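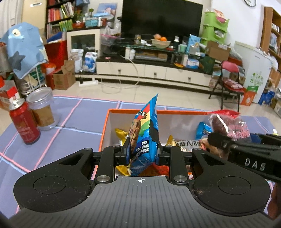
Surnow wrote back after our last report that the warning messages still reach people too late on the north side of the river, and asked what we are doing about this. I will begin with that question. They are right for the older part of Cluvdale. In the March storm the message about wind gusts went out on time, but households served by the Pelletier relay got it well after the power had already gone off. We have now moved these addresses to a second relay, and the test in May went through without delay. A test is of course easier than a real storm, so I would not call this closed before the spring season.

Progress since the last report

The grant covers the storm warning and shelter work in Cluvdale and Potum. At the end of May, 667 households were registered for messages by phone. The target in the agreement was lower, so we are ahead on this line. In Potum the registration is slower. Many older residents have only a landline, and the voice message cuts off after the first sentence on some handsets. The supplier has promised a correction but has not given a date.

The shelter at the Cluvdale sports hall is ready for some 200 people. The roof straps are fitted and the generator was serviced in April. We still miss the ramp at the side entrance. The first quote was above the budget line, and we have asked for another one.
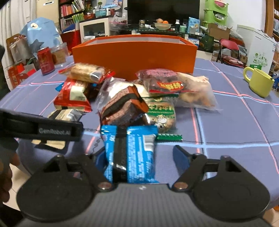

The Potum shelter is behind the plan. The council agreed to the use of the old school building, but the inspection found that 8 windows on the seaward side need new shutters before anybody can sleep there in a high wind. The shutters are ordered. If they come in time, the building can open in September, before the worst part of the season.

Rain gauges and river level

Both new gauges are working and send their readings every quarter of an hour. The one above the Pelletier bridge stopped for two days in April because of a flat battery – we now check it every month. The river level marks have been repainted in a brighter colour, as the road crew had asked.

Money

Spending is within the total. We ask permission to move the unspent part of the printing line to the shutters in Potum. The printed guide became shorter than we planned, and it cost less to deliver. The request form is sent separately.

Next steps

We will repeat the message test on both sides of the river, and do one full night exercise at the sports hall. The next report will include the results from Potum – also if they are not good.

Report submitted 2025-06-19

Comments (3)

riverside_gal: My mum is in Potum and her landline message did stop after one sentence. Please keep pushing the supplier.

T. from the hill road: Can we bring dogs to the sports hall or not? The guide doesn't say.

Anonymous: Glad to see the river marks painted. Could not read the old ones from the car.

Home | Reports | Warnings | Shelters | Contact

Contact the project office | © Cluvdale and Potum Storm Readiness Project | Back to top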